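Gripper trials at the Hullthorpe bench: questions we keep getting

Updated August 4, 2025. Answers by Cadi Griffiths.

What are you comparing?

Two parallel grippers, the Illow and the Rilari, on the same arm with the same controller settings. The job is desktop PC work: picking up small parts, placing them, and reaching into an open tower without knocking anything.

Which one is better?

Depends on who you ask, and the people who ask usually own one already. The Illow dropped fewer thin parts. The Rilari closes faster, and I have yet to find a task on our bench where that mattered.

The Rilari brochure says it handles "any component." Does it?

No. It handles blocks and brackets well. Circuit boards lying flat are another story, and the brochure has no photo of one. Draw your own conclusions.

How many picks did you run?

3443 across both grippers, over 11 sessions. A vendor demo with 80 clean picks in a row tells you the vendor chose the part.

Did you use the Pandey controller's auto-tune?

Once. It picked a closing force I would not use on anything with solder on it. We set force by hand after that and wrote the value down.

Do I need two arms?

Maybe not. A second arm gives you another thing to collide with, and a tall case already blocks plenty of approach paths. Try your task with one arm and a decent fixture before signing for the other.

Why bother with a fixture plate? Isn't the camera supposed to find the parts?

That is the sales pitch. In our runs, vision alone was fine until the light changed or the part was shiny — and the inside of a PC is full of shiny parts.
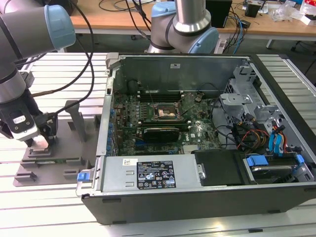 A fixture also makes the comparison fair. If the part starts in the same place every time, a miss belongs to the gripper or the arm, and you can stop arguing about the camera.

Will longer fingers fix my reach problem?

They will get you deeper into the case. They also flex more, and the spec sheets list grip force at the standard length only. Ask for the other number.

When do you test again?

September, if the new Illow fingertips arrive. They were promised once before.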